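Records Retention: What Changes With the New Schedule

The revised retention schedule for paper and scanned records takes effect with this issue, dated June 4, 2023. It replaces the version issued in November and applies to the Sestham and Drasby offices. Ifans keeps its own schedule until its lease files have been transferred.

The main change is in how the retention period is counted. Under the old schedule the clock started on the date a file was opened. It now starts on the date of the last entry, which for most contract files moves the disposal date back by a year or more. Correspondence filed under a contract takes the date of the contract. Loose correspondence takes its own date.

A review of the Drasby shelves found 3,206 folders, of which 1,902 carried a disposal date under the old rule. These dates have to be recalculated before anything is released for shredding. Another 527 folders had no date on the cover at all. Those will be opened, dated from the last entry and relabeled. Until that is finished, the disposal run for Drasby is on hold.

Labels now have 4 fields: series code, opening date, last entry date and disposal date. The box for initials has been dropped. Write dates with the year first, in black ink. Pencil fades, and blue does not scan well on the older flatbed. Labels printed from the previous template can be used up on new folders if the missing date is written underneath – please don't cover the series code.

Scanned copies follow the same periods as the paper. Where a scan has been checked against the original and indexed in Findari, the paper may go to off-site storage after one year. It may not be destroyed early, even if the scan is complete. Findari will reject an upload with a blank last entry date, so enter it before starting a batch. Rejected batches stay in the queue for ten days and are then removed.

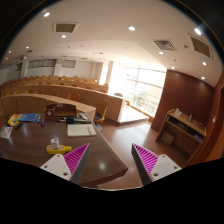

Notebooks and desk diaries count as records if they contain decisions, measurements or notes of calls that were never typed up. They belong to the series of the project they cover. If a notebook covers several projects, file it under the one with the longest period and place a reference sheet in the others. Personal reminders and shopping lists are not records and can be thrown out at any time.

Folders on legal hold keep their red sticker and are not affected by any of the above. Do not write a disposal date on them. When a hold is lifted, the period runs from the last entry as usual, and if that date has passed the folder goes on the next disposal list.

The full schedule and the label template are in the shared records folder. The old template will be removed at the end of the month.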